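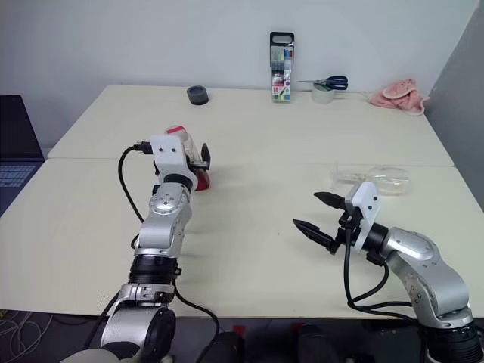
The Stan two-arm bench station is shown at the Vavolness workshop in Flilville. The next open day is 22/02/2020. Doors open at ten and each demonstration lasts 25 minutes, with 17 places per session. Book by email or at the front desk.

The station consists of two silver arms with black-fingered grippers in white mounts, working over a pale tabletop. Each arm is driven separately or paired with the other under one program. Cables run externally so that a gripper can be changed without opening the arm.

Demonstration work uses small household and desk items. In the part of the session covered here, one gripper holds a red and clear plastic object while the other stands open near a clear bottle lying on its side. Both grippers are also used together on a dark reddish-brown container with a white, red-striped cap.

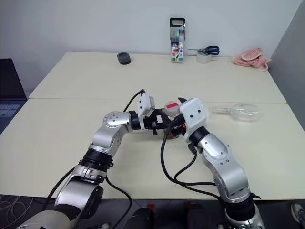 **Station / Specifications and ordering**

- Controller: Hullar, supplied with the station
- Arms: 2, table-edge mounting
- Gripper service interval: 3000 cycles
- Spare finger sets: 5 per order
- Lead time: 25 working days

Table panels are ordered separately. The floor must be level. Visitors may bring one item of their own for a handling trial; no liquids, and no glass unless agreed in advance. Trial results are sent by email. The August session will be listed when dates are set.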